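In Defence of the Bare Table

March 7, 2023

Every January I clear my desk. By the second week it has grown back, like a hedge. I have now reached the age where I would like to know why, and also where the stapler went.
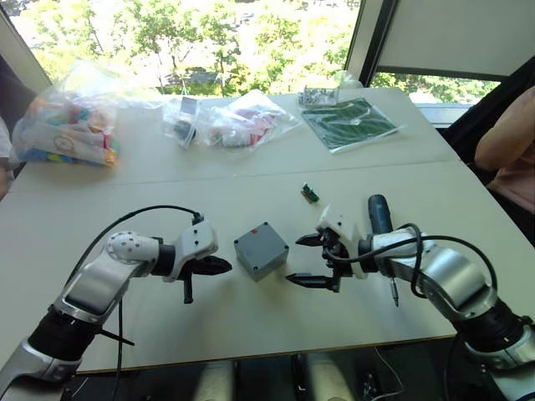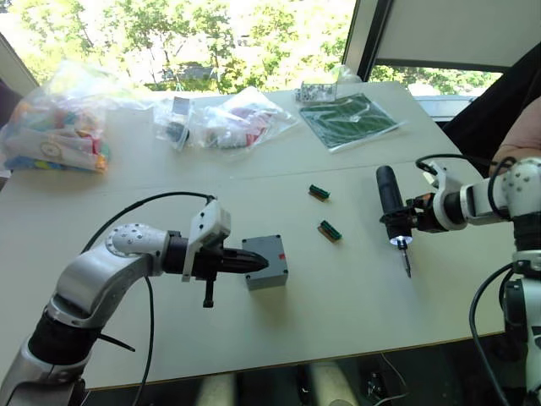 White tabletops, two views.

My trouble is with the people who sell tidiness. Flindlow, a shop in the retail park which used to sell curtains, now sells boxes to put things in. It also sells smaller boxes to go inside those boxes, and labels so you can remember what you did. I went in for a lampshade and came out with a set of drawer dividers at £28. My drawer is now divided. It contains everything it contained before, in little rooms.

The idea behind all this is that clutter is a shortage of storage. I don't believe it. Give a household another cupboard and it will fill it by Easter, mostly with bags. My own flat in Mulach has 748 square feet, and I grew up in a smaller one with twice as many people in it. That flat had one cupboard. We could see the dining table at all times, chiefly because somebody was always about to put a plate on it.

A table with a job keeps itself clear. The ones that silt up are the ones we have stopped using but can't bring ourselves to sack. Mine was bought for writing letters. I have written four letters on it. The rest of the time it has held post, some of it addressed to a D'Souza who moved out before I moved in and who is still, I'm told, eligible for a conservatory.

My employer tried the opposite cure. We were put on what was called a clear surface policy, drawn up by a consultancy named Womeck, under which anything left out overnight was taken away and kept in a crate by the lifts. Within a fortnight the crate was the untidiest thing in the building and also the most visited. People went there to find a pen. I met more colleagues at that crate than I had in two years of away days.

So I am against dividers, and fairly lukewarm on crates. What I would suggest is eating your dinner at the thing. If you have a desk, put your plate on it once a day and see what has to move. Most of it will turn out to be 700 words of instructions for a kettle you no longer own.

The stapler, by the way, was in the divided drawer. It had a room to itself.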